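Putavell

A README for my photo set of bedroom surfaces and the small stuff that collects on them.

What's in here

Hi! I'm Odair Arruda and this is Putavell, a set of 3,948 pictures of the places where people park their little things at home. Nightstands, windowsills, dresser tops, storage boxes with flat lids, the corner of a desk next to the bed. I started it because I was helping a friend sort her room and got way too interested in where the hand cream ends up (it's always the back row).

The pictures are grouped by surface, and each group has its own folder. The biggest one is nightstands. The one I like best is storage lids, with 551 pictures, and I keep adding to it when I get a free Friday.

Storage lids

A lot of small bedrooms have no room for a real table, so a big plastic box slides in between the bed and the wall and the lid does the job. It works pretty well! The rim keeps things from rolling off, and you still get storage underneath — as long as you're willing to clear the top every time you want a sweater.

I tag this folder by where the items sit: "far edge", "near edge", "center", "spread out". Please don't mix up "far edge" and "against wall". The wall can be on the side, and I got that wrong in the first release.

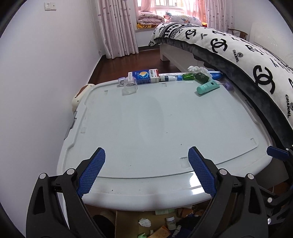 A lid used as a bedside tabletop, tagged "far edge": bottles, tubes and packages at the back, clear middle, one transparent cup on its side.

Cups get their own tag for upright or lying down. Cartons get "carton" and that's it, even when there's printing on them. I'm not trying to sort out what's inside anybody's medicine box, and the labels shouldn't be used for that.

Labels

Every picture has one line in labels.csv: surface, room, where the items sit, and a notes column. The notes are just me typing, so expect typos and a few opinions about blankets.

Things I know are off

The "bottle" and "tube" tags overlap. I went back through 25 of the worst ones in August and gave up on two.

Shiny lids catch a lot of light, and there's a "glare" tag for that, but I only started using it partway through. If it's blank, it may just mean I hadn't thought of it yet.

The folder called Marinho is windowsills only. Cuson is dressers. I named them before I had a system and now too many scripts point at them — sorry.

Changes

Version 3 splits storage lids out from "other" and fixes the wall tags. Older label files won't line up with the new folders, so grab both together.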